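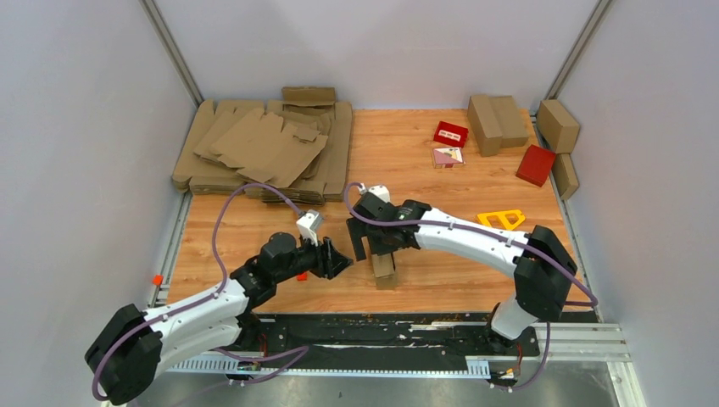

Figure 2. Light wooden tabletop with pale walls on three sides.

4. Surface Finishes and Reported Visual Comfort

4.1 Scope of this section

The previous section dealt with the amount of light reaching the work surface. This section considers what happens to that light afterward, and in particular how the finish of the tabletop and of the nearest walls relates to the comfort reported by the people who work there. The material comes from the room survey and the occupant questionnaire described in Section 2. The survey covered 115 workrooms at 14 sites in the Skerkunville district, among them repair shops, school craft rooms, testing rooms, and the shared studios operated by Morno. The questionnaire returned 2222 usable forms.

Finish was not the original interest of the study. The first draft of the questionnaire, prepared by Hok-lam Tam and Wakana Tsuchiya, asked only about lamps, windows, and shades. During the pilot in February, however, a large share of the written comments dealt with tabletops. Respondents complained of shine, of dark surfaces that "swallowed" small parts, and of white surfaces that became tiring by late afternoon. Four items on surfaces were added before the main round, and the recording sheet used by the room surveyors was extended to match.

4.2 Classification of finishes

Each work surface was placed in one of five groups: light wood, dark wood, white or near-white coating, gray or black coating, and bare metal. Surfaces covered by a mat over more than half their area were classed by the mat. Walls were recorded only where they stood within arm's reach of the work surface, and were described as pale, medium, or dark by comparison with a printed card. Where a surface was enclosed on more than one side, the number of sides was noted as well. Figure 2 shows a surface placed in the light wood group, with walls recorded as pale.

Two surveyors, Tarun Prajapati and Yen-ting Yen, classified every room independently. Their disagreements fell mostly between the light and dark wood groups, where older surfaces had yellowed unevenly. These cases were settled by a second visit with the card held flat on the table at the point where the occupant usually worked. We note that the card was designed for painted walls and is less reliable on wood, where the color of the grain changes with the direction of view.

Gloss was recorded separately from color. The surveyor stood at the normal working position with the room lights on and marked whether the outline of a lamp could be made out on the surface. This is a crude test, but it is quick, needs no instrument, and corresponds to the thing that respondents described in their comments. A gloss meter was available at the Fivuvska site only, and its readings are left out of the analysis so that all rooms are treated alike.

4.3 Findings on tabletop color

Reported comfort was highest for light wood and lowest for gray or black coatings. The order was the same in rooms with windows and in rooms without them. White coatings produced the most divided answers. Occupants who worked at them for short periods rated them as highly as light wood, while those who stayed at the table for most of the day gave lower ratings and more often reported tired eyes. The difference between short and long stays was small for every other group.

Several explanations are possible. A white surface under strong task lighting is often the brightest thing in the room, and a person looking up from it must adjust to darker surroundings each time. Light wood returns less light and so narrows this difference. It also gives a visible background for both pale and dark objects, which matters in mixed work such as clock repair or bookbinding. Against this, visible grain was mentioned as a nuisance by respondents whose tasks involved fine thread or hair-thin wire. They preferred a plain surface of any color and had in many cases covered the table with paper.

Familiarity may also play a part. Light wood is the usual material for tables in schools and homes in the district, and some of the preference may simply reflect what people are used to. The questionnaire did not ask about the respondent's furniture at home, and we cannot separate the two effects with the data at hand.

4.4 Findings on nearby walls

Walls close to the work surface had a clear relationship with comfort, although a weaker one than the tabletop itself. Pale walls were associated with fewer complaints of hard shadows. This is in keeping with the ordinary behavior of diffuse light: a pale matte wall sends part of the light back toward the task from the side, and the shadow thrown by a hand or tool is softened. The effect was strongest where three sides were enclosed and the main lamp was directly overhead.

Enclosure had costs as well. Respondents in rooms with dark partitions described their places as closed in, and several had moved their chairs to face an opening. Where the walls were pale this complaint was less frequent, but it did not disappear. Damián Barajas, who carried out the follow-up interviews, found that people who chose their own place in a room were more tolerant of enclosure than those who had been assigned one. The interviews were too few to support a firm statement on this point, and it is reported here as a matter for later study.

Paint with a satin or gloss finish removed much of the benefit of a pale wall. In such rooms the lamp was seen a second time in the wall, usually at eye level, and the written comments referred to this second image more often than to the lamp. Repainting in matte was carried out at the Au site between the pilot and the main round for reasons of general upkeep. Complaints of glare there fell afterward. New lamp shades were fitted in the same period, however, and the change cannot be assigned to the paint alone.

4.5 Interaction with gloss

When color and gloss were entered together, gloss accounted for the larger part of the difference in reported glare, and color for the larger part of the difference in general comfort. A glossy light wood surface was rated below a matte gray one for glare but above it for comfort overall. This suggests that the two questions were understood as distinct, which had been in doubt after the pilot.

Age of the finish was a complicating factor. Varnished surfaces that had been in use for many years were often glossy at the back and matte at the front, where sleeves and tools had worn them down. Under the recording rules these were classed by the part nearest the occupant. A surface of this kind could therefore be recorded as matte even though its far half showed a clear image of the lamp. Future surveys should record the front and back of the table separately.

4.6 Practical remarks

The results support a modest recommendation. Where a work surface is being replaced and the task has no special needs, a light matte finish is a sound choice, and walls within arm's reach should be pale and matte. White tops should be used with care where people remain seated for the whole day under strong task lamps. Existing glossy tops need not be discarded. At two sites occupants had already dealt with the problem by moving the lamp to one side of the table, and their ratings for glare did not differ from those given to matte surfaces.

Cleaning staff should be consulted before any change of finish. Matte coatings hold dust and marks from pencils more readily than gloss, and at one school the tables had been returned to a glossy varnish after a single year for this reason. Costs of cleaning were not collected in the present study. They are taken up briefly in Section 5, together with the limits of the questionnaire and the treatment of incomplete forms.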